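Equipment orders FAQ -- Krishnan Home Robotics Program, Tronville
Updated May 6, 2024

How many grippers can my team order?
Two per team to start. Spares come out of the team budget, not ours.

What does a set cost?
$455 for the handheld gripper. Replacement finger pads are $59 a pair. Budget for pads!! Teams forget every year and then ask for a transfer.

Do we have to buy from Cereck?
For grippers yes, that's the contract. Mounts and cables can come from Skesska or wherever. Keep reciepts.

Do we need a special room or a test bench?
No. An ordinary kitchen is fine, table and all. Don't put furniture or cookware on the order form, it'll get sent back.
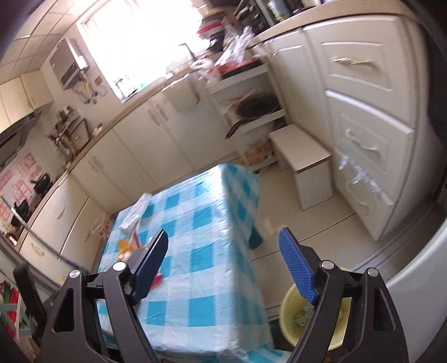
Small stuff like basins, tape, wipes -- petty cash, limit $50 a month per team. Anything over that needs a form.

Is shipping included?
Not on rush orders. Flat $188 and it comes out of your line.

When's the cutoff?
April orders are closed. Late ones roll into the next round, no need to resubmit.

Can we return unused pads?
Sealed packs only. Opened ones stay with the team, so dont open them all at once.

Who do I send the form to?
Equipment desk, same inbox as before. Put your team number in the subject line.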